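Category: Notebook / Radio Group / Calibration and Reduction

7th June

Picked up the Felwood transit scans again. Goal for this pass: decide whether the flux scale offset between the two halves of the season is in the receiver or in the opacity correction.

Started from the raw counts, not from the reduced files. 319 scans in total. Dropped 13 for satellite interference in the upper half of the band, all of them obvious in the waterfall plots. The flag file from the winter run was still being read in by default and was masking channels that are fine now. Removed it from the config. Anyone who reduced Felwood data with the old config should check their channel mask before quoting a spectral index.

Noise diode first. Fitted the diode step against physical temperature of the front end box. The slope is small and has the same sign in both halves. After removing it the offset is still there at close to its full size, so the diode is not the main cause. Left the correction in anyway.

Opacity next. The pipeline takes zenith opacity from the sky dips when a dip exists and falls back to the weather station model when it doesn't. In the first half nearly every scan has a dip. In the second half the dip schedule was thinned out and most scans use the model. Refitted the second half with dips only, which leaves few scans but enough to see the trend. The offset shrinks and is consistent with zero inside the error bars. Error bars are large.

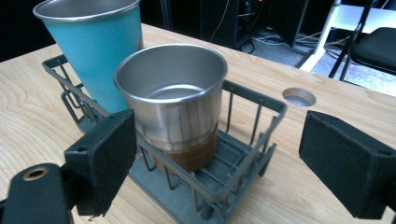 Nandini Marar suggested checking the model against the dips on scans where both are available. Did that. The model reads low whenever surface humidity is high, and the residual has a clear elevation dependence. Probable cause is the scale height, which is hard-coded in the Drasteo module and was set for the Piątek site. Ours is lower and wetter.

Changed the scale height to a free parameter and ran the joint fit. Converged after 1,029 iterations, too slow. Scale height and spillover term are strongly degenerate below 30 degrees elevation. With spillover fixed to the value from the November holography the fit converges quickly and the elevation residual goes flat.

Bandpass: one pass with the load at 90 K in place of the ambient load. Ripple is unchanged in period and slightly lower in amplitude. Standing wave between feed and window still the best guess. Not pursuing it in this pass.

To do:
- rerun second half with new scale height, spillover fixed
- redo the index map for the compact source only
- put the dip schedule back to the old spacing
- ask Nandini for the unbinned humidity log, mine has gaps
- check whether the Jandetti maps used the same Drasteo version

Do not use the reduced files in the shared directory until the rerun is in.

Related entries
Drasteo config changes
Sky dip fitting, notes on weights
Spillover from holography
Jandetti maps, first look

Last updated: same day, to-do list extended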